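4.2 Branch Visits and Deposit Stickiness

We turn now to the second question, whether clients who still come into a branch keep their savings there longer. The sample is the same as in Section 3: 2,892 household savings accounts held at Melis, a regional savings bank, across the Grultby district. Accounts opened by businesses are out. So are joint accounts where one holder left the district before the first rate change, see the note under Table 2.

Stickiness is measured the simple way. An account is "kept" if the balance at the end of the window is at least half of the opening balance. We tried other cutoffs. A stricter cutoff drops a lot of older clients who draw down savings for ordinary reasons (roof, car, a wedding) and who are not leaving the bank in any useful sense. A looser one keeps nearly everybody and the variation goes away.

Visits come from the teller log. Log only records a visit if a transaction or a signature was involved, so a client who walks in, asks about the rate and walks out again is invisible to us. We think this pushes our estimates down, but can't show it.
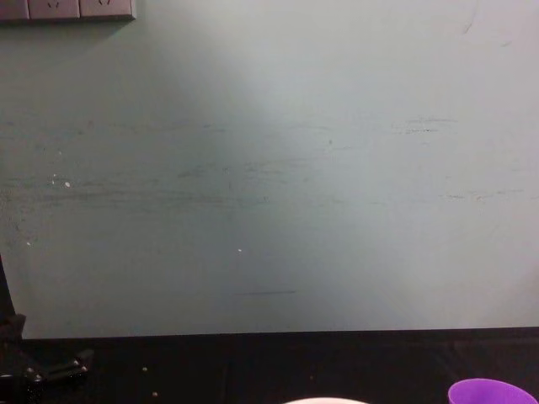 Of the full sample, 994 accounts had at least one logged visit during the window. These we call branch accounts, the rest remote accounts. The split is crude. A client with one visit in spring and a client who comes in every month to move pension money are both branch accounts here. Splitting further gave cells too small to work with in the rural postal codes, where there are only 3 branches left and one of them opens mornings only.

Branch accounts are older, hold larger balances, and have been with the bank longer. None of this is surprising. It does mean a raw comparison says very little, and we report it in the appendix only for completeness. In the main specification we match on age band, opening balance, length of relationship and distance to nearest branch. Matching on distance matters more than we expected when we started. Without it the branch effect looks almost twice as large, and most of the extra is just people who live in town and do everything in town.

After matching, branch accounts are still kept more often. The gap is largest in the period right after Prurero, the online competitor, raised its advertised rate in November. Before that the two groups move together. Kozma (working paper) finds the same timing in a different region with a different bank, though his measure counts phone calls as contact and ours does not.

Why would a visit matter? Three readings, and the data cannot fully seperate them.

First, advice. A teller mentions the fixed-term product, the client moves money from the instant account into that, and it is locked in when the competitor's rate arrives. We can partly check this. Excluding every account that moved money into a fixed-term product shrinks the gap but leaves it clearly there. So advice is some of it.

Second, habit. People who visit are people who don't like changing things. Matching on length of relationship should soak up part of this, but only part. A client can stay twenty years at a bank out of habit or out of satisfaction and the years look the same in our file.

Third, trust in the plain sense. Knowing a face at the counter. We have no measure for it. The closest we get is teller turnover: in branches where the senior teller changed during the window, the gap between branch and remote accounts is smaller. Small number of branches though, so treat with care. 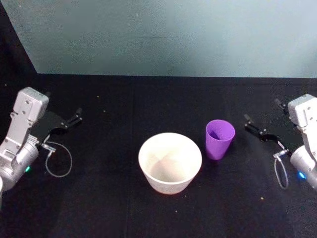

Figure 3. Two robot arms with black grippers, a white bowl and a purple cup on a black table.

We ran the usual checks. Moving the start of the window one quarter earlier changes nothing of interest. Dropping the largest balances, same. Dropping the Drollo accounts (115 accounts taken over when the Drollo credit union was folded into the bank) makes the estimates a little more precise, presumably as those clients had their account numbers changed and many of them had to visit once whether they wanted to or not. We keep them in the main table but readers who prefer the cleaner sample should look at column 4.

One check did not come out well and we report it here instead of in the appendix. If visits keep deposits in the bank, then clients with more visits should be kept more often, within the branch group. The pattern goes the right way from one visit to two, then flattens, then goes slightly down for the heaviest visitors. Our guess is that heavy visits include people closing things out in stages: part of the money this month, the rest next month, each time with a signature. The log has transaction codes but the withdrawal code covers both cash and outgoing transfers, so it can't be settled from this data. We asked the bank for the split codes and were told they are not stored past a year.

There is also the question of cost. A branch account costs the bank more to serve and the longer life of the deposit has to be set against it. We have no cost figures by branch and do not attempt this. Earlier drafts had a rough calculation using published averages, it was removed at the suggestion of a reader, who was right that the averages came from much larger banks with a very different mix of staff.

What we can say for pricing is narrower. The bank paid the same rate to both groups during the whole window. If remote accounts respond faster to a competitor, a uniform rate overpays one group or loses the other, depending on where it is set. Whether it would be wise to split the rate is a different matter, clients talk to eachother, and a loyalty discount that runs backwards is hard to explain at the counter.

Section 4.3 repeats the analysis for instant-access accounts only, where the results are noisier but the timing is the same.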